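The Table Under the Light

Choosing a pale wood top for a small room means choosing a grain, a cut and a finish, usually in the wrong order

Most buyers start with color. Montri Kongkaew, who has built and resurfaced tables at the Wornosen workshop since the August before last, would prefer they start with the cut. Two tops can come from the same species, take the same clear coat and look unrelated once they are side by side in a showroom.

The difference is geometry. A log sliced parallel to a line through its center gives long, fairly straight streaks toward the edges of the sheet and tall nested curves in the middle, where the knife passes flat across the growth rings. The trade calls this cathedral grain. Quarter-cut material, sliced square to the rings, gives straight lines and little else. It costs more at Prilik, the yard that supplies Wornosen, and the yield per log is lower.

On dark woods the curves read from across the room. On pale woods they are quieter, and a customer may not notice them until the table is at home and someone is sitting at it.
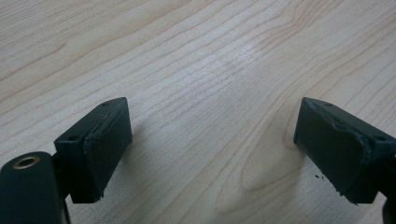

Kongkaew asks customers to look at a full sheet before ordering. A hand-sized sample of flat-cut veneer may show only parallel lines, and the broad loop that will end up in front of somebody's plate is on another part of the leaf.

"People approve the sample and then object to the table," he says. "It is the same wood."

Finish comes next. The workshop offers 3 sheens, listed on its order form as matte, satin and semi-gloss. A matte coat scatters light and keeps the grain even from most angles. Semi-gloss deepens the contrast between the lines and the ground, but it also returns a reflection of whatever hangs overhead. Under a single bare bulb, the reflection can hide the pattern the buyer paid for. A shaded lamp or a window to one side causes less trouble.

Wear is harder to compare. Scratches across the grain show sooner than scratches along it, whatever the coating. Veneer should not be sanded hard, and a worn clear coat is best dealt with before it breaks through to the wood. Wornosen recommends a damp cloth, a dry cloth afterward and no silicone polish, which can interfere with recoating. Felt pads belong under lamps and heavy bowls.

The Bangash, the firm's smallest dining table, seats 4 and is sold in flat-cut only. The larger Trikatden seats 12 and can be ordered in either cut, with a wait of 2 months for quarter-cut. Both are delivered with the grain running lengthwise unless the order says otherwise.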